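Week 7 handout: Reading the themed anthology
Science Fiction and Its Markets – Drumville evening program
Instructor: Hiwot Seyoum

Set text: Lireo, edited by Dagim Habte. Read the introduction and the first four stories before class on 9th March.

1. Terms

An original anthology prints stories written for the book. A reprint anthology gathers stories that have already appeared elsewhere. Lireo is mixed: 19 stories, of which seven are reprints. The permissions page at the back lists the reprints with their first place of publication.

A headnote is the short text an editor places before a story. Habte's headnotes run to 30 words or fewer and give no plot.
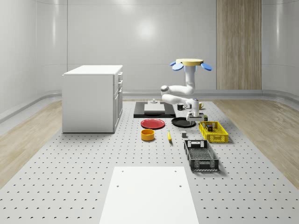 Why does the order of stories matter in an anthology?
Reviewers and many buyers read the first story and the last, so editors tend to put strong work in both places. Order also sets up contrast. In Lireo, the long story by Gayan Jayawardena, "Wolde," is followed by a piece of 700 words by Eldana Ejigu on the same theme, a mind copied without consent.

2. Theme and drift

A theme stated in the title or introduction works as a promise. Stories that meet it loosely are said to drift. Some drift is normal. Mark each story in your copy as close, loose or outside, and note the sentence that decided it.

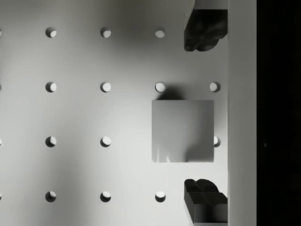

Drift should be judged against the editor's own wording. Habte's introduction asks for "machines that want something." A story with a machine that only obeys is therefore outside, even if it is good – and two of the reprints are open to this charge.

3. Written work

Compare Lireo with Sadex, the earlier collection edited by Quentin Lacroix. Cover selection, order and headnotes. Do not summarize plots. Limit: 1313 words, notes excluded. Cite stories by author and page.

Copies of Sadex are on the reserve shelf and may be borrowed overnight.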